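Triteo Robotics Club
Arm Station Safety Checklist, with Inspector Comments
April inspection, Room 113

Scope: the arm station, the work tables next to it, the walkway to the door, and storage along the wall. The project this term is waste sorting. Students teach the arm to pick up small items and put them in a lidded bin.

Marks: OK, FIX (correct before the next session), WATCH (allowed, check again next time), N/A.

1. Base and mounting

1.1 Base bolts tight, no movement when pushed by hand. OK
1.2 Extrusion rails square, corner brackets in place. OK
Comment: One bracket screw took a quarter turn. The rest were already tight. Paint-mark the screws so a loose one shows.
1.3 Platform does not rock. OK
1.4 No tools or loose hardware left on the platform. FIX
Comment: Two hex keys and a washer were on the rails. They went back to the Jandero tool drawer during the inspection.

2. Power and emergency stop

2.1 Emergency stop within reach of the operator's seat. OK
2.2 Emergency stop tested with the arm moving at low speed. OK
Comment: Tested three times. The arm stopped each time and needed a manual reset.
2.3 Second stop button for the spotter. WATCH
Comment: Works, but its cable is short and the spotter has to stand closer than the floor tape allows. A longer cable is on the parts list.
2.4 Controller vents clear. OK
2.5 No power strips plugged into other power strips. OK

3. Arm and cables

3.1 Covers and joint caps seated, no cracks. OK
3.2 Cable loops long enough for the full range of motion. OK
Comment: Run each joint slowly to both ends of its range and watch the loops. They should not pull tight and should not catch on the upper joint.
3.3 Cables kept off the table surface. WATCH
Comment: Loose cords on the side table should be routed along the back edge and tied down. Hook-and-loop ties only, no zip ties, so the students can undo them.
3.4 Speed limit set in software for student sessions. OK
Comment: Limit confirmed in the Vornberg control panel. The advisor password has been changed.

4. Gripper

4.1 Mounting screws tight. OK
4.2 Fingers open and close without sticking. OK
4.3 Wires bundled and clear of the fingers. FIX
Comment: The wiring needs to be sorted out and sleeved. Unplug the gripper first. Label both ends of every wire before moving anything.
4.4 Clips and temporary parts listed in the logbook. FIX
Comment: The last entry for temporary parts is on page 18 and does not match what is fitted. Update it, or take the parts off.

5. Work area

5.1 Only task items inside the arm's reach. FIX
5.2 Bin placed on its marks, lid seated, liner folded over the rim. OK
5.3 Food and drinks kept off the work tables. FIX
Comment: The soda can, the water bottle and the snack bag all need to go to the shelf in the hall. If a package is being used as a sorting item, empty it, tape it shut and write TEST on it in marker. Everything else counts as food and has to be moved.
5.4 Cardboard flat on the table and not curling at the corners. OK
5.5 Walkway and doorway clear before the arm is powered. WATCH
Comment: The doorway opens straight onto the work area. Anyone coming through it should stop at the tape and wait for the operator to say "clear." The spotter faces the door during every run. 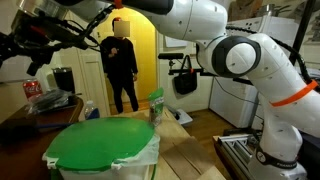 6. Walls, storage and floor

6.1 Bags and coats outside the arm's reach. FIX
Comment: Bags should not hang on the wall behind the arm. A strap could be caught, and people will lean past the arm to get to it. Use the hooks in the hall.
6.2 Posted rules readable from the operator's seat. WATCH
Comment: The type is too small. Reprint it larger.
6.3 Floor free of loose items between the table and the door. FIX
Comment: Small equipment goes back on the shelf when it is not in use.
6.4 Fire extinguisher in date and easy to get to. OK
6.5 Pallets and shipping crates. N/A

7. People

7.1 Operator and spotter both signed off for the term. OK
7.2 Long hair tied back, sleeves close to the arm, no lanyards. OK
7.3 No one reaches into the work area while the brakes are released. OK
Comment: Asked four students to explain the rule and all four got it right. Two were unsure what to do if the arm stops partway through a pick. The answer is to press the stop, tell the advisor, and leave the item where it is.
7.4 First aid kit stocked. WATCH
Comment: Low on medium bandages.

Follow-up

All FIX items must be closed before the next powered session. Write the item number, what was changed and your initials in the logbook. Items 4.3 and 4.4 should be done together, with the gripper unplugged the whole time.

WATCH items will be looked at again at the May inspection. The parts request for 2.3 was filed under number 652. Send questions to the club desk at extension 578.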